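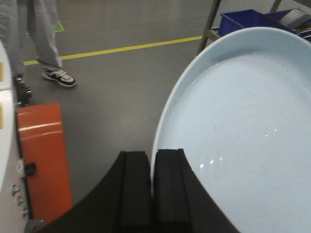

Bridus Town Football Club is looking for a Matchday Assistant for the rest of the season, home games only, at the Akura Ground. The role sits between football and catering and has never been fully claimed by either. You would report to our club secretary, Mehrangiz Babaei, on paper, and to whoever shouts first on the day. A fair amount of the work happens in the players' lounge after the final whistle, and if you can get a big round tray like the light blue one through a door while two centre-halves argue about offside, we would like to hear from you early.

What you will be doing

Before the game you will meet the referee and his assistants, show them to their changing room and explain the shower. You will put out the team sheets, check the corner flags are in the corners, and take the visiting manager his tea. Please do not discuss the slope with him. He will bring it up himself.

During the game you will look after the substitutes' board. It is the old sort with numbers you turn over by hand, and the 3 sticks. Our first team manager, Todor Papadopoulos, makes his changes late and all at once, so a calm temperament helps.

After the game you will help Shirin Daneshvar serve food to both squads and the officials. Home players are not to be served first, however badly they have lost.
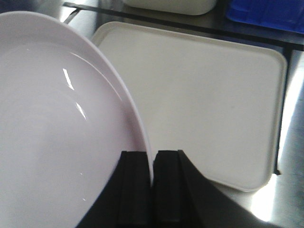

Large white plate.

What we are after

Someone reliable, reasonably cheerful and able to stand outdoors in January. Knowledge of the offside law is welcome but hasn't been a requirement for the back four, so we can hardly insist. You must be 17 or over. A food hygiene certificate would be useful and we will pay for the course if you haven't got one.

We had a gate of 600 for the cup tie against Shirazi Athletic, and would love to tell you that's typical. On most Saturdays you will get to know people by name.

Hours and pay

Five hours per home match, paid at the club's hourly rate, with a hot meal and a club coat. The coat is returned at the end of the season. Midweek games kick off at 7.45pm and finish whenever Esmaeil Vahidi, our goalkeeper, stops taking his time over goal kicks.

How to apply

Write to Mehrangiz at the club office, or leave a letter behind the bar marked "Matchday Assistant". One page is plenty. Tell us what you have done before, which dates you can't do, and whether you have any relatives in the squad - this won't count against you, but Todor likes to know.

Informal chats will be held in the clubhouse on Wednesday from 6.30pm. Ask for Shahram Sadeghi and use the side entrance, as the turnstile only works in one direction.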